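Designing Games for Phones
Handout 6: Soft launch, and what we learn from it
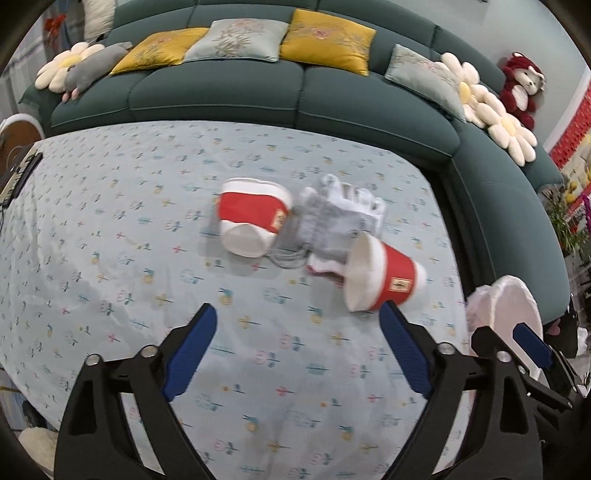
Course reader, vol. 2, p. 57

Prepared by Ladan Mirzaei
Mar 14, 2024

Please read this handout before the seminar and bring your own game idea with you, in any state. We continue from Handout 5, where we discussed the first ten minutes of play. Now the question is what to do when the game is almost ready and real players must see it.

1. What is a soft launch?

A soft launch is a release of the game in one or a few countries only, before it opens everywhere. The game is in the store, people can download it and pay in it, but there is no big advertising. The team watches how players behave and changes the game during this time.

Students often mix this with a beta test. In a beta test the players know that they are testers. They forgive many things and they write long messages to you. In a soft launch the players think it is a normal game, and when they are bored they delete it and say nothing. For this reason the numbers of a soft launch are harder to read, but you can trust them more.

2. Choosing the country

Usually the team looks for a place where the players are similar to the players of the main market, but where there are fewer of them. Language is important. If your texts are only in English, do not start in a country where most people will play in another language, or you will measure your missing translation.

Also check which phones people use there. A game that runs well on a new phone can be very slow on one which is four years old.

3. The case of Flola

Our case this week is Flola, a turn-based puzzle game with light role-playing parts. It was made by the small studio Werkitby. The player grows a garden on a floating island and fights against weeds with cards. The publisher was Vitach.

In the first week of the soft launch, 2,456 people installed the game. On the next day 717 of them came back. We call this day-one retention, and we calculate it so:

717 / 2,456 = 0.292, or 29 percent

The team had hoped for 40 percent. Their first idea was that the battles were too difficult, and they made the enemies weaker. The result did not change. Then they looked at the place where people stopped, and found that 62 percent of the lost players left before the first battle. These people had never met an enemy! They left during the story scene, which was long and could not be skipped.

After the update the story was divided into short pieces between the levels, and a skip button was added. Day-one retention went up to 38 percent. It was still under the goal, but the publisher agreed to continue, and the full release was planned for June.

Please notice the order of the work. The team changed the battles first since this was the part they worried about. The data they needed was already there — they had just not opened it.

4. Terms you should know

Retention: the part of the players who come back after a given number of days. Day 1, day 7 and day 30 are the common ones.

Funnel: a list of steps (install, open, finish tutorial, first battle) with the number of players who reached each step.

Session: one time of playing, from opening the game until closing it.

Conversion: the part of the players who pay at least once.

Cohort: a group of players who started in the same period. Never put the players from before and after an update into one cohort.

5. A second case, for comparison

Güneş is a racing game which had the opposite problem. Day-one retention was very good, but after one week almost no one was left. The tracks were beautiful and short, and a player could see all of them in two evenings. In this case a better tutorial would not help. The team needed more content, or a reason to drive the same track again, for example a daily race against the times of friends.

Compare the two cases and write down which number from section 4 would show you each problem first.

6. Work for the seminar

Draw a funnel for your own game with at least six steps. Mark the step where you expect to lose the most players, and write two or three sentences why. Then exchange your paper with another student — do not explain the game, let the paper speak — and mark the step which you would expect in theirs.

Keep the funnel after the seminar. We will use it again with Handout 7, which is about prices and in-game shops.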